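Week 4 notes: Folding, pleating and coiling
Soft Materials Studio, spring session
28 April 2022

Hi all, these are the notes I promised, tidied up a bit from what I had on the board. If you were in the room for the whole session you can skim the first part, but please read the bit on tension carefully because I rushed it (the clock in that room is fast and I fell for it again).

Where we left off

Last time we finished with flat cloth and what happens when you pull it three ways: along the lengthwise threads, along the crosswise threads, and on the diagonal. The diagonal is the stretchy one. If you cut a strip on the diagonal it behaves almost like a different fabric, and it'll go around a curve without puckering. Keep that in your head, because nearly everything this week is about making cloth that doesn't want to bend do some bending.

Folding first

A fold is the simplest thing you can do to a flat sheet, and it changes more than you'd think. One crease down the middle of a piece of paper and it'll stand up on its own. Put in a second crease next to it, facing the other way, and now you've got a hinge. Keep going, back and forth, and you have an accordion: very stiff one way and very floppy the other. I love this. I've been teaching it for years and I still fiddle with a folded bus ticket the whole way home!

Cloth does the same, only it forgets. Paper holds a crease because the fibers get crushed and stay crushed. Cotton will hold one for a while if you press it with steam, and then somebody sits down and it's gone. Polyester is better at remembering. You heat it past the point where it softens, hold it in shape, let it cool, and the pleat is in there more or less for good, unless you heat it that much again. Wool sits somewhere in between, and you can talk it into almost anything with a damp cloth and a bit of patience.

The three pleats you need to know for the sample sheet:

Knife pleats all face the same way. Easy to mark, easy to press, and they eat cloth. A full knife pleat with no gaps takes three times the finished width, so please work this out before you cut and not after.

Box pleats are two knife pleats facing away from each other. Same cloth, different look, and they lie flatter at the top edge.

Cartridge pleats aren't pressed at all. You run parallel rows of stitches and pull them up together, and the cloth stacks into little tubes. This is how you get a huge amount of fabric into a small waistband, and it's the one that people underestimate every year.

Coils and rings

Now the fun part. If you take a long narrow thing and wind it around and around, you get a tube that bends. Think of the cord on an old telephone, or the hose on a vacuum cleaner. Each turn can move a little against its neighbor, and all those little moves add up. So the tube as a whole curves nicely while the material it's made of barely bends at all.

The same goes for a tube built from stacked rings, or a sleeve gathered tightly over a core. The closer the ridges, the smoother the curve looks from a distance. Wide ridges give you corners, and you'll see the outside of the bend open up while the inside jams together. When the inside is fully jammed, that's your limit. It won't go any further unless something gives, and the something is usually your stitching.

Shine makes all of this easier to see, by the way. A matte gray tube hides its ridges, but put sequins or a metallic thread on it and every turn catches the light on its own. Costume people know this very well. A sparkly tube in pale pink reads as ten times busier than the same tube in plain jersey, so go easy if the rest of the piece is busy too.

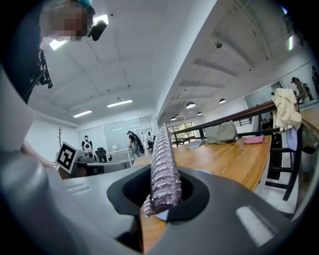

Doesn't the core matter more than the cover, though, came the objection from the back row, and if you put a stiff wire inside, who cares how the rings are stacked? I think that's half right, and I gave a muddled answer on the spot, so let me try again. The core decides whether the tube stays where you put it. The cover decides how far it can go before it wrinkles, splits or bunches up. You can have a lovely bendy wire inside a cover that's too tight and it'll fight you the whole way. And you can have a perfect cover over nothing at all, and it'll flop like a sock. You need to plan both, and I'd start with the cover, as it's much easier to swap a wire than to unpick a whole sleeve.

Tension (please read this one)

When you wrap or gather, the pull on your thread sets everything. Too loose and the turns wander. Too tight and you've made a stick. What you want is the same pull from start to finish, and that's hard on the hands, because your grip gets tired and you start to slacken without noticing. My advice is to do short stretches and stop. Put a pin in, shake your hands out, go again.

Thread matters too. I put out two reels for you to try. The Collano is a smooth polyester that slides well, good for pulling up gathers, but it'll slip out of a lazy knot. The Mondal has more tooth to it. It grips itself, so your knots hold, but it drags through heavy cloth and can snap if you yank. Try both on scrap before you commit. And wax the Mondal if it squeaks.

For elastic, please don't stretch it to the maximum and then sew. It has nowhere left to go, and it gets tired quickly. Stretch it until it feels firm, then back off a little.

The sample sheet

You'll make 5 samples and mount them on card. They are one each of the knife, box and cartridge pleats, then a wound coil over a core, then a gathered sleeve with no core. Make each one 6 inches long when finished (finished! not before you pleat it!). Write the fabric and the thread under every sample. Last year I had a beautiful stack of cards and no clue what half of them were made of, and neither did the people who made them.

For the coil, bend it gently one way and then the other and write down what you notice. Did it spring back? Did the turns slide over each other? A failed sample with good notes gets a better mark from me than a pretty one with nothing written underneath. I mean that.

Fabric can come from the scrap bins, or bring your own. The Sorura lining in the lower bin presses really well, but keep the iron low, as it goes shiny in a second. The Gultetach felt is fine for cores if you roll it tight. It's no use at all for pleats, and somebody tries every single time, so consider yourself warned.

Before next time

Find one thing at home that bends because of how it's shaped and not because of what it's made from. Drinking straws count, lampshades count, an old concertina file would be great. Bring it in, or draw it if it's too big to carry. We'll pass them around and take a guess at how each one is put together.

Sample sheets are due at our first meeting in May. The steam irons are bookable from the sheet by the door, and please empty the water out when you're done, they scale up something awful.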